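4. Findings: what people keep, and where they keep it

4.1 Clothes that are neither clean nor dirty

We begin with the matter that came up in nearly every interview, often before we had asked our first question, and which we had not thought to put in the interview guide at all. Most of the people we spoke to owned clothes that had been worn once or twice and were not yet ready for the wash, and most of them felt a little awkward about it. These clothes could not go back into the wardrobe, where the clean things lived, and it seemed a waste of water and powder to send them to the machine. So they stayed out – on a chair, on a door handle, over the banister or, very often, on the bed.

Earlier writing on laundry at home has tended to treat washing as a circle, with clothes passing from drawer to body to basket to machine and then back to the drawer again. It is a helpful picture and we used it ourselves when we planned the study. Once we had sat in a few bedrooms, however, we found that a good deal of clothing steps out of the circle for days at a time, and that the people who own it are perfectly able to say why. Noreen Moynihan, who had raised a family in the same house and was very generous with her time (and her fruit cake), put it this way:

"A jumper isn't dirty because you've had it on. My mother would air it by the window and it went on again the next day. I do the same, only I've no proper place for it, so it goes on the bed and at night it goes on the chair, and in the morning it's back on the bed again."

This daily move from bed to chair and back was described to us many times over, in very similar words, by people of quite different ages and means. It takes a minute or less and hardly anybody thought of it as housework. We came to think that it ought to be counted as such, for it is in the course of this small move that a good many decisions are made. A garment is picked up, looked over, sometimes sniffed, and then either kept for another wearing or given up to the basket. Lucyna Zalewska told us that she did all of her sorting in this way and had not owned a laundry basket for years.

4.2 Dark clothes and the question of wear

Colour mattered a great deal more than we had expected. Dark clothes were allowed more wearings than light ones, and people gave two reasons for this. The first was simply that marks do not show so readily. The second had to do with fading, and here the feeling was strong. Several people had a favourite black garment that they washed as seldom as they decently could, and they spoke of its colour as something to be spent slowly, rather like savings.

The same people were, on the other hand, much bothered by lint. Pale fluff on a dark cloth was enough to send a garment to one side even where it was otherwise thought fit to wear, and brushing was mentioned far more often than spot cleaning.

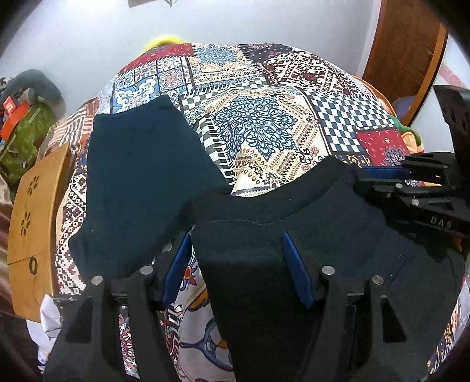 Figure 2. Two dark garments, one teal and one black, laid on a patchwork-printed sheet.

Kirsty Faulkner kept a brush on the bedroom windowsill for this very purpose and went over her work trousers each evening, whether or not they had been worn that day. She described the brushing as restful, and was rather surprised, when we talked it through, to find that it had put off a wash by the better part of a week. Others used a strip of sticky tape or the flat of a damp hand. We heard no agreement at all as to which was best, and a friendly quarrel broke out over it between Vasiliki Ververidis and her sister while we were there.

4.3 Sharing a bed, sharing a pile

Things become more delicate where two people share the room. A pile that makes good sense to the person who built it may look like plain untidiness to somebody else, and the one who wants to lie down first is usually the one who has to move it. Marama Rewi and her husband had settled the matter by dividing the foot of the bed between them, each side being left strictly alone by the other. In other homes the pile was a standing grievance, and we were once or twice asked, half in fun, to give a ruling.

We gave none, naturally. But it did seem to us that these quarrels were seldom about cleanliness. They were about who could read the pile, and whether a dress left lying flat meant "wear again tomorrow" or "I have not got round to this yet". We return to this point in Section 5, where we look at how such meanings are passed on to children and lodgers, and at what happens when the pile is moved by someone who cannot read it.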